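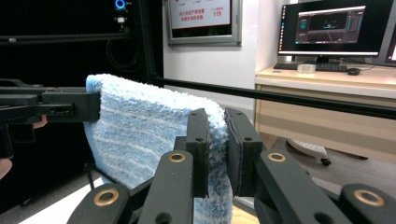 Helero Wash Diary

Self-reported hair washing, drying and shedding records from adults in Akthorpe and Surklow. Collected and maintained by Yayra Tsikata and Atieno Rweyemamu.

Summary

The Helero Wash Diary is a small table of hair wash entries. Each row is one wash by one participant. There are 278 rows from 32 participants, and each participant kept the diary for six weeks. The data is meant for practice in cleaning and plotting diary data, and for people who want to see how washing habits vary from person to person. It is not medical data and should not be used to diagnose hair loss or to recommend a treatment.

Files

washes.csv has one row per wash.
people.csv has one row per participant.
codes.txt explains the short codes used in both tables.
notes_removed.txt lists the row numbers where a free-text note was taken out because it named a person or a salon.

Columns in washes.csv

person_id: a random code that matches people.csv.
week: week of the diary, counted from that person's first entry.
weekday: day of the wash.
time_of_day: morning, midday, evening or night, as picked by the participant.
shampoo: yes or no. A rinse with water only is recorded as no.
conditioner: none, rinse-out or leave-in.
dry_method: air, towel, t-shirt, dryer or mixed.
heat_setting: filled in only when dry_method is dryer or mixed.
shed_score: the participant's own rating of how much hair came out, from none (0) to a lot (5).
scalp_note: short text, optional.

Columns in people.csv

person_id: see above.
age_band: by decade.
hair_type: straight, wavy, curly or coily, chosen by the participant.
length: above ear, chin, shoulder or below shoulder.
colored: yes, no or not answered.
town: Akthorpe or Surklow.

How the entries were collected

Participants answered a notice at the Tillman library and filled in a paper card after each wash. Cards were mailed back or dropped off at the front desk, then typed in by Yayra. Atieno checked the typed rows against the cards and fixed mistakes. When a card could not be read, the cell was left blank. No values were guessed or filled in later.

Participants were told to wash their hair the way they normally would. They were not given any products.

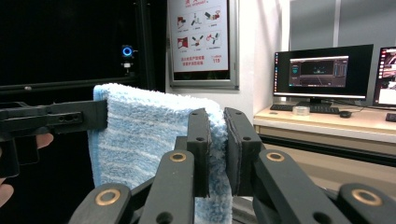
Terry towel with light blue and white stripes.

Known problems

The shed score is a personal rating. One person's 2 may be another person's 4, so compare scores within a person first. Average scores across the whole group do not mean much.

People with long hair may notice shed hair more easily than people with short hair. If you plot shed_score against length, keep this in mind.

Sunday has more entries than any other day. Part of this is habit, but a few participants told us they filled in missed cards at the end of the week and wrote down the day they did the paperwork. We could not tell which rows were affected.

In the first cards, "towel" and "t-shirt" were one choice. Those rows are coded as towel. The card was changed in May.

Coily hair is underrepresented, and there are no participants under eighteen. Both towns have hard water, so the entries may not match habits in places with soft water.

Missing values

Blank cells mean the question was skipped or could not be read. A heat_setting of "na" means no dryer was used. Please do not merge the two.

Privacy

Names and addresses were never typed into the tables. The paper cards were shredded after checking. Participants signed a form agreeing to public release, and could withdraw at any time before the files were posted.

Use and credit

You may copy, change and share the files for any purpose. If you publish something based on them, please credit the Helero Wash Diary and name the version you used. Errors can be reported through the issues page. Include the person_id and week so we can find the row.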